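Progress report: Plotness drop-in, cleaning and tidying stream
Prepared for the Dramthorpe Community Fund by Remedios Arrieta
2018-07-17

You asked for a plain account of where the second instalment has gone. Most of it has gone where we said it would. Whether it has bought what we said it would is another matter, and I would sooner raise that now than in the final report.

The cloth system was the centrepiece of the May application. We were to move away from paper towel, buy reusable cloths in several colours, and give each colour its own job, so that a cloth used on the bathroom fittings would never find its way to the kitchen bench. The cloths came from Fideo in packs of 12 and there was nothing wrong with them or with the delivery. The colour chart went up beside the sink in the first week. I have my doubts about how many people have read it.

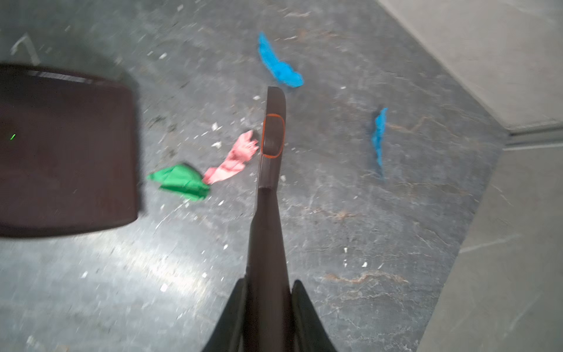 Sorting is still the weak point. The written procedure says used cloths go straight into the tub for their colour, and I had budgeted 15 minutes at the end of each session for it. Cloths still end up on the floor. Blue, pink and green ones lie crumpled together there on the grey speckle, the pink and the green overlapping, and once they have been in a heap like that the chart is no help at all. Everything has to go through the hot wash regardless of colour, and we pay for the extra loads. The floor has crumbs and pale flecks on it too, so sweeping needs to be written into the procedure ahead of the cloths, a step I left out of the first draft.

Cao, our laundry contractor, has suggested a labelled bag for each colour, hung at waist height. It is a cheap idea and I am willing to try it, although I notice that every fix proposed so far has involved buying something. I would like to see 2 full weeks of bags before anyone calls it solved.

On savings, the application claimed we would stop ordering paper towel altogether. We haven't. The order is smaller, but I can't yet say how much of that is the cloths and how much is the quieter winter sessions. I would ask the Fund not to repeat the original claim in its newsletter.

Training has been delivered as planned. Attendance was good and the feedback forms were favourable, for whatever feedback forms are worth.

No further money is requested this period. The bags will come out of the existing consumables line, and laundry costs will be reported separately from here on.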